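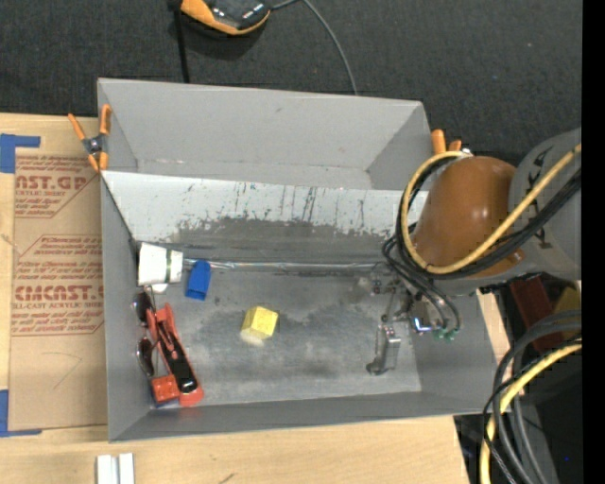 Reading time: 5 minutes

Gostik: a word list of old household and workshop terms

Gostik is a collection of 2000 everyday words for containers, tools, fasteners, scraps and odds and ends, gathered from people who used them at home or at work and mostly never saw them written down. Every entry has a spelling, a short meaning, a sentence of use and a note on where the speaker grew up. We love this stuff, and we hope you will too!

The project started in February, when Ginette Fehr typed up a shoebox of index cards her aunt had kept beside the phone. There were 200 cards, and maybe a third of the words were ones none of us had met. Diane Paquette knew a few of them from her father's garage, with different meanings – and that was it, we were hooked.

What's in the download

words.csv is the main list, one row per word.
speakers.csv has one row per speaker, with region and decade of birth. No names, no street addresses.
variants.csv links spellings that we think belong to the same word.
notes.txt is where the arguments live. Read it if you like arguments.

Columns in words.csv

word: the spelling we settled on, all lower case.
sense: a plain meaning, usually under a dozen words.
example: a sentence the speaker said or wrote to us, left as it was.
group: one of 7 groups (holding, cutting, joining, cleaning, measuring, leftovers, other).
speaker_id: matches speakers.csv.
sure: yes, mostly or no. This is the collector's own feeling about the entry, so please treat it as a feeling.

A few rows we're fond of

A "dunnel" is any open bin too big to lift once it's full. A "scrimmet" is the last small piece left at the bottom of one, the bit you have to reach in for. A "flathook" is a nail bent over on purpose. We have three separate senses for "tarley," all from the same valley, and the speakers each told us the other two were wrong.

The leftovers group is the one that surprised us most. We expected a handful of words for offcuts and crumbs and ended up with so many that Cecilia Addo had to split the working file in two just to keep it open on her laptop. People care a lot about what's left in the box at the end of the day, and they name it very precisely.

How the words were collected

Most came from letters and phone calls. Maëlle Bélanger did the phone calls, and she is wonderful at them – she lets people wander off into a story about a henhouse and then brings them back to the hinge. Others came in by email. We didn't take anything from printed dictionaries or from other websites, although plenty of our words do turn up in print somewhere.

A word went in if the speaker had used it themselves or heard it often in their own house. Words someone had only read went into notes.txt.

Spelling

This was the hard part. Many speakers had never spelled their word before we asked. Where a speaker had a firm opinion we used theirs. Where two speakers disagreed we kept the older spelling we had on file and put the other one in variants.csv. Tyson Kowalchuk wrote the script that finds near matches (it's in the tools folder, and it runs in a few seconds). It's a bit too keen, so check its guesses by hand.

Known problems

Almost 200 rows have an empty example. We're still writing back to people.
The cleaning group leans heavily on older speakers.
Some speakers gave two home regions. We kept the first.
Accented letters can break if you open the files in an old spreadsheet program. Choose UTF-8 when it asks.

Using the list

Take it, print it, put it in a novel, teach a class with it. We ask that you keep the speaker ids attached if you share whole rows, and that you don't try to work out who anyone is. The text is under a Creative Commons Attribution license and the script is under MIT.

Adding a word

Please do! Open an issue with the word, what it means, a sentence, and where you learned it. If you aren't sure how to spell it, write it however it sounds and we'll ask you questions. New words are read by two of us before they go in, which can take a couple of weeks in a busy stretch.

Last updated 3 Nov 2024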